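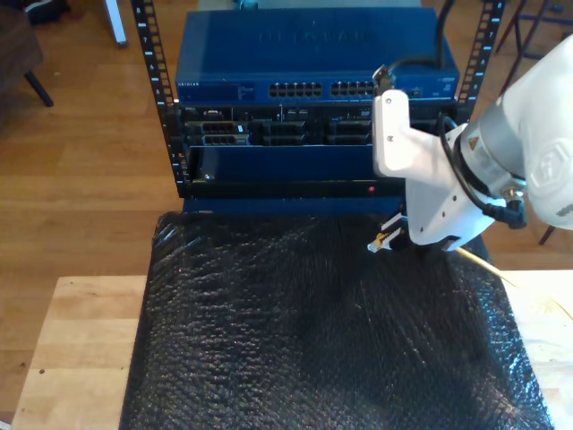
Slide 1: the small rack, switch at the top, bubble wrap on the table

6/7/18
Notes by the Brevitthorpe network team

Good morning, and thanks for coming to a talk about cupboards and cables! I'll leave the first slide up while people find seats.

Start with the switch. It's the blue Netgear at the top of the stack, two blocks of ports on the front, each block a double row of twelve. Ask the room: who has one of these at work? Who has seen it in the last year? (Wait for hands. Usually there's a laugh at the second one.)

I love a small open rack. You can get at everything, you can see what goes where, and when you bring a new person in you can teach them the whole lot in an afternoon. Point out the square holes up the rails and the little white numbers beside them. Those numbers are your friends. Write them down before you take anything out! At Brevitthorpe we had a shelf go back one hole too low and spent a whole morning wondering why the next unit wouldn't fit.

Bubble wrap. Say this slowly, people write it down. Cover the table before you start. A rack unit is heavy and its corners are sharp, and you will put one down in a hurry at some point. We buy ours on a big roll and keep the offcuts for packing spare drives. One warning - ordinary bubble wrap can build up static, so it's fine under a closed case but bare boards and loose drives go on a proper anti-static mat or stay in their bags.

NEXT SLIDE (the Ruiz-Ortega move, floor plan)

This was our big one in April. 369 desks over two floors, 576 wall sockets, and only 376 of those sockets had a label anyone could read. So the first job was two of us walking about with a tone tester and a label printer, and I have to say I enjoyed it enormously. You learn a building that way. We found a live socket behind a fish tank.

Order of work, keep it brisk:

Photograph the front and the back before touching a cable.
Label both ends of every lead, same text on each.
Shut servers down properly, then switch off, then pull the power.
Take units out from the top down, two people for anything with drives in it.
Screws and cage nuts in a bag, bag taped to the unit they came from.

Going back in is the other way round, heaviest at the bottom. If there's a question about leaving gaps between units, say yes if you have the room, and fit blanking panels over them.

NEXT SLIDE (cable colours)

We ordered 2,000 short leads from Garnico in four colours. Blue for desks, yellow for phones, green for wireless, black for links between switches. Pick your own colours, it really doesn't matter which, but stick a printed key inside the door. Mention that the Nemard office had a lovely scheme and no key, so every visitor guessed.

Pass the sample leads round at this point. Get them back before the break!

Lengths: measure along the route the cable will take, down the side and across, and add a hand's width. Hook and loop ties, please. Zip ties get pulled too tight and then somebody goes at them with side cutters next to a live cable.

If time is short, skip the fibre slide and go straight to questions. Label printer is in the blue crate, spare tape underneath it.

Contact: Brevitthorpe network team, ground floor office | © 2018 Brevitthorpe | Back to top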